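FOR RELEASE TUESDAY, 9 A.M.

Flurkard brings back the small pot, and a class to go with it

TOSTHORPE - Kitchenware shop Flurkard will put its small stovetop pots back on the shelf this March, along with a free evening class on one-pot cooking for people with one burner, one drawer and not much else.

The range is called Cudivum. Small steel pots, sold singly. No sets, no twelve-piece box. Customers kept asking for one pot and getting told to buy five, says owner Syahrul Nugroho.

"People come in with a studio kitchen and they want something for oatmeal, or two eggs, or last night's soup," Nugroho said. "They don't want the stockpot. They have nowhere to put the stockpot."

Flurkard sold 1173 small pots last year before the old supplier stopped making them. The new order is 1000, with more to follow if those go. Price is 17 dollars each, lids extra.

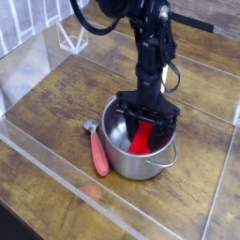
The class runs 88 minutes, start to washing up. Odd number, yes. That's how long it took when the staff tried it out on themselves and we left it alone. Participants cook rice, then a quick tomato sauce, then a caramel, all in the same pot, rinsing in between. Bring an apron. Bring a container for leftovers too, most people forget.

Part of the evening goes to stirring, which Nugroho feels strongly about. Short handles fall in. Long handles tip a light pot over if you leave them leaning on the rim and walk off. The shop will have a tray of spoons and spatulas out so people can try diferent lengths before buying anything.

Also covered:
Scorched milk, and how to get it off without steel wool
Which burner to use for a small base
Handles that get hot, where to keep the cloth
Storing pots inside each other without scratching

Classes are held upstairs at the Wattimena building, next door to the shop. Use the side entrance, the front is locked after six. Stairs only for now, but the shop can repeat the class on the ground floor for anyone who needs it. Please ask when booking.

Booking is at the Flurkard counter, no charge, no purchase needed. Under-14s welcome with an adult. Recipe sheets are handed out on the night and there will be spare copies at the counter afterwards, untill they run out.

Anyone with an old pot from the previous range and a loose handle can bring it in the same evening. Staff will tighten it for free if the screw is still there. If it isn't, they will have a look.

Press contact: Syahrul Nugroho, Flurkard, Tosthorpe. Ask at the shop, mornings are best. Sample pots available to reviewers on request, return not required.

ENDS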